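From: Ullton Toy Library list
Date: 06/05/2020
Subject: Re: Foam shape boards – keep or replace?

> Hello all,
>
> I have been going through the puzzle shelf and would like a view on the
> foam shape boards before I put the next order in. The wooden ones come
> back in good order, but the foam ones lose their pieces and one went in
> the bin in January because a child had bitten through the corner.
>
> Skornside have a set of 7 foam boards with the shapes included. The
> other choice is the plain wooden tray from Dudás, which costs a fair bit
> more. Does anyone use foam at home or with a group, and does it last?
> Also, how do you clean it? The sheet in our box says to wipe with a damp
> cloth and nothing else, and I am not sure that is enough now.
>
> If you reply with a stock number please check it against the new list,
> as the old numbers have changed.

I would keep the foam. We have had one out on the table most of this month and it has stood up well. It is item 2234 on the new list, the green board with four holes: a cross, an octagon, a square and a circle. The old list had it down as 1050, so anyone with a copy from last year should cross that out.

On cleaning, I use warm water with a little washing-up liquid, then rinse and stand the board on its edge on a towel. Don't put it on the radiator. I did that with a blue one and it curled, and the pieces never sat flat in it again. It took most of a day to dry all the way through, so I would allow overnight before it goes back in a bag.

The pieces are the real trouble, as you say. A zip bag is no good once the zip goes. I have moved ours to a drawstring bag with the stock number written on a tape label, and the pieces are checked in when the board comes back. It adds a minute or two at the desk.

For the younger ones I put out the circle first and leave the others in the bag. A round piece goes in whichever way it is turned, so they get somewhere without help. The square comes next, then the cross. I leave the octagon until last, as its hole and the square one are not very different in size and children will push hard at the wrong one for quite a while. That is how the edges get torn – the board is soft enough that a corner can be forced.

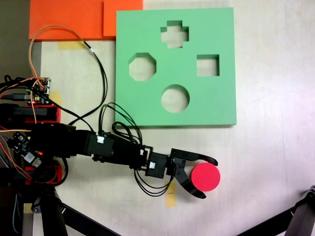
It also helps if the piece is a different colour from the board. With the Arno set everything was the same yellow and the pieces got lost against it, and on a patterned cloth it was worse. A plain pale table is best. I would put any spare foam blocks to one side as well, or they end up being tried in the holes.

As for the Skornside set, I have only seen it in the catalogue. The boards are given as 240 mm along the side, which would fit the shelf boxes. What I can't tell is how thick they are. Thin foam bends when it is picked up and the shapes drop out, so please ask before ordering. I would be happy with two or three boards to try if they will split the set.

The Dudás tray is nice but heavy, and I would not want it dropped on a foot. If there is money for one, fine, but I wouldn't swap all the foam for it.

Does anyone still have the spare cross from the blue board? It should be in a small envelope with the number on the front. I can collect it from the box by the side door.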